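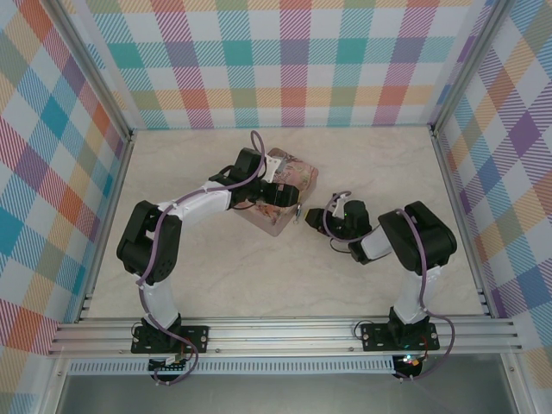 Bimanual control without the stutter

I finally got the rewrite of Provilon into a state I'm happy with, and I've been grinning at log files ever since. Provilon is my little planning layer for two arms that share one workspace. It sits on top of Grinus (the servo driver) and decides who gets to move where, and when.

The old version planned each arm by itself and then checked for collisions afterward. That works fine when the arms stay on their own sides. Bring both grippers to the same small box and it falls apart: one arm plans, the other gets vetoed, it replans, and now the first one is in the way. I had a retry limit of 20 and I was hitting it all the time!

The new version treats both arms as one big robot. All the joints go into a single state vector, the planner searches that, and out comes one trajectory with one clock. I was sure it would be too slow. On my desktop a typical plan now takes 37 milliseconds, and I ran the test suite 3 times before I believed it.
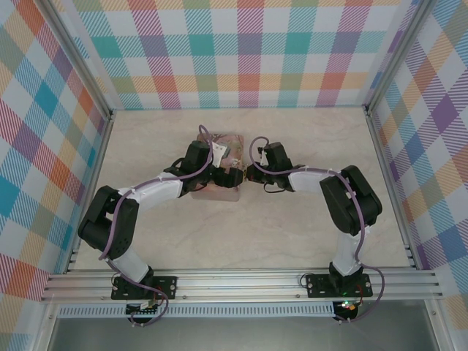
Both grippers in close at the box, the hardest spot for the planner.

The other big change is timing. Commands for both arms now go out in the same tick, at 60 Hz, where before each arm had its own thread and its own idea of what time it was. Fasil Jemal spotted that one in January while reading through my plots – the left arm's timestamps were drifting away from the right's, and I had been blaming the collision checker for weeks. Thank you, Fasil!

Still on the list:

Cables. The collision model only knows about rigid links, so the loops over the wrists don't exist as far as the planner is concerned. I'm thinking of a few fat capsules as a stand-in.

Box pose. I type it in by hand at the moment, and I'd love to have the perception node fill it in.

A config format that doesn't make me cry. Mine is one giant file with comments like "do not touch".

I'm starting on the capsules first, and the code goes up once I've cleaned out the debug prints.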